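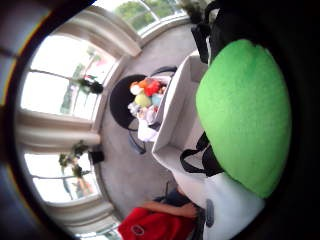

Soft toys are hard to put away, and our group spent most of a semester finding out how hard. The project began in June as a one-page proposal from Da-eun Woo, who wanted to know why the toy collection in the study lounge never went back into its bins the way it came out. The rest of us signed on thinking it would be an easy credit. The collection is the usual mix: a few large lumps, such as the fuzzy green oval that takes up as much room as a small dog, and a great many smaller things in red, orange, yellow and blue that end up heaped on whichever round table is closest to an open bin. Our question was whether the way people pack a bin affects how much of the collection fits in it, and how annoyed they are by the end.

Project report, Everyday Storage course
Group: Da-eun Woo, Halima Jibrin, Ikechukwu Ogunleye, Ngozi Nnaji
Course instructor: Olanrewaju Odukoya
Submitted 2021-12-07

Materials

The full collection came to 57 toys after we threw out one duck that had lost its stuffing. We used open rectangular bins with tall sides. Halima had hoped for clear ones, but the budget had other ideas. All packing took place in the lounge, at the round tables, on days when the room was free. The big windows gave us plenty of daylight and also plenty of people on the path outside watching four adults argue over a plush carrot.

Method

We tried three ways of packing.

Big first. The largest toys go in at the bottom and the small ones fill the gaps.
Small first. The reverse, with the large toys pressed down on top.
As it comes. Take whatever is nearest and drop it in. Ikechukwu calls this the control condition. His roommate calls it Ikechukwu's bedroom.

Each person did 8 packing runs, with the order of the methods drawn from a hat. Before each run the toys were tipped out and mixed. A toy counted as packed if it stayed in the bin for one minute with nobody holding it. It could stick up above the rim, but it could not be balanced there by wishful thinking. We argued about that rule for most of a meeting and it is still the part of the project I would least like to defend.

Results

Big first was the best of the three. On its best run, 93 percent of the collection went into two bins and stayed there. Small first looked neat for a few seconds at a time. The small toys make a springy layer, and anything large on top of it slowly rises, like bread, and then rolls out onto the carpet. As it comes fell in between, which pleased Ikechukwu more than it should have.

The green toys caused most of the trouble whichever method we used. They are wide and round and they don't fold. Put in early, they leave awkward corners that only the thin toys will fill. Put in late, they sit on the rim.
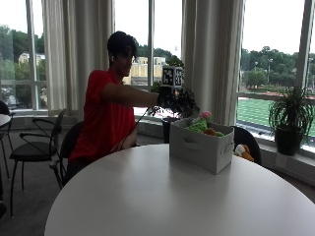
Figure 2. A filled bin on the white table, with bright green plush bulging over the rim. The orange and white animal is on the chair behind.

Chairs turned out to be a bigger factor than we planned for. Any empty seat near the table attracts toys. A person sets one down "for a second" to free up a hand, and it stays there through the end of the run. We started recording these as chair losses after the third session, so the early sheets have no figures for them. Ngozi went back through her notes and tried to rebuild the numbers, but her notes mostly say "where is the fox."

Problems

Our first score sheet gave points out of 1000, for reasons that seemed good at the time. Two scorers could watch the same run and come out far apart, so we dropped it and simply counted toys. The annoyance survey was no better. We were the only people who filled it in, and we had all become very annoyed.

What we would change

Use packers who are not in the group. Agree on the rim rule before starting. Move the chairs away from the table. Halima would also like to repeat the whole thing with a lid, and has been asked to wait until after finals.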